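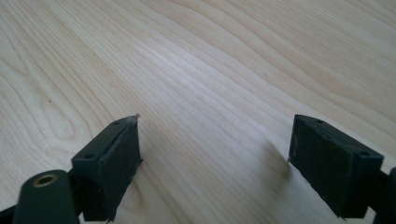

Fig. 4. Tabletop, pale wood with a wavy grain.

Section 4: Setting up the Mendetti tabletop marionette theatre

Read this section through before you start. Everyone says they will, and then everyone writes to us about the curtain.

The theatre is supplied as nine numbered panels, a stringing bar, a curtain on its rail and a cloth bag of pegs. The two longest pegs belong to the stringing bar. They also fit everywhere else, so set them aside now, preferably in somebody's pocket.

4.1 Raising the stage

1. Choose a table that doesn't rock. A puppet can play a drunken sailor on a steady table, but a steady sailor on a rocking table is beyond most operators.

2. Lay the stage floor down with the printed arrow facing the audience. The arrow was meant to face the operator. It was printed the other way around on the first batch and we have kept it for consistency.

3. Stand panels 1 and 2 in the side grooves and peg them from behind. Push with your thumb. No hammer is required at any point in this manual.

4. Lower the arch over both panels until it clicks on the left. It doesn't click on the right.

5. Hang the curtain rail on its hooks and draw the curtain fully open, then fully closed. If it stops halfway, the cord is on the wrong side of the pulley. Take the rail down and see 4.3.

Caution: Keep fingers clear of the arch while it is being lowered. It is not heavy but it is quite sharp underneath, where the gilding is.

4.2 Stringing a figure

The Satti figures use nine strings each, which is more than a beginner wants and fewer than a professional will admit to needing. Sixteen strings are possible with the Homen crossbar, sold separately.

1. Hang the figure from the stringing bar by its two shoulder strings only. These carry the weight. All the others are for acting.

2. Adjust the shoulder strings until the feet just brush the stage. Too high and the figure floats about like a ghost. Too low and it spends the evening sitting down.

3. Attach the head strings, then hands, knees and back, in that order. The back string is for bowing. You may leave it off if you don't expect applause.

4. Tie each string with a double knot and leave a tail as long as your finger. Don't trim the tails until after your first full performance.
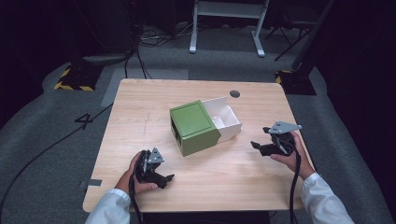

5. Walk the figure across the stage and back. Watch the knees. If both lift at once, the knee strings have been tied to the same end of the rocker bar.

Note: Tangles are undone from the crossbar downward. Starting at the feet feels quicker, and by interval you will own a very well-dressed knot.

4.3 Re-threading the curtain cord

1. Close the curtain by hand and slide out the old cord.

2. Feed the new cord over the pulley from the back, through every second ring, and down the left side.

3. Tie it off to the cleat. Draw the curtain twice to settle the rings.

Spare cord, pegs and figure parts can be ordered from the Treltley workshop. Please quote the panel number. "The brown one" describes all of them. The workshop closes for the whole of April, when we are on tour with our own theatre.

Revised 2022-01-12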